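I've been hanging around the Garis robotics club for 29 evenings now, and I still get a kick out of walking in! Madhu Negi had the sorting job laid out for us: two black arms, a few bins, a coiled cable, a little pink cube.

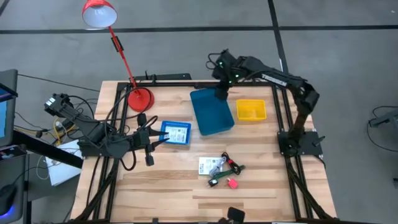 **CLUBS & COMPETITIONS**

Everyone's training for the Haleo Cup in December (100 points for a clean sort, and yes, I've dreamt about it). Itziar Manzano reckons flat boxes are the worst, and after my go at the controls I'm with her.

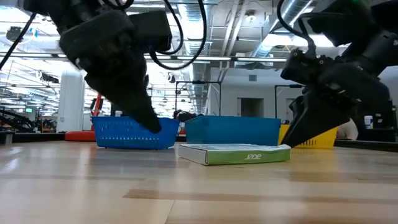

My best score was a wobbly 29, so Madhu's put me down for extra practice and I'm bringing the biscuits.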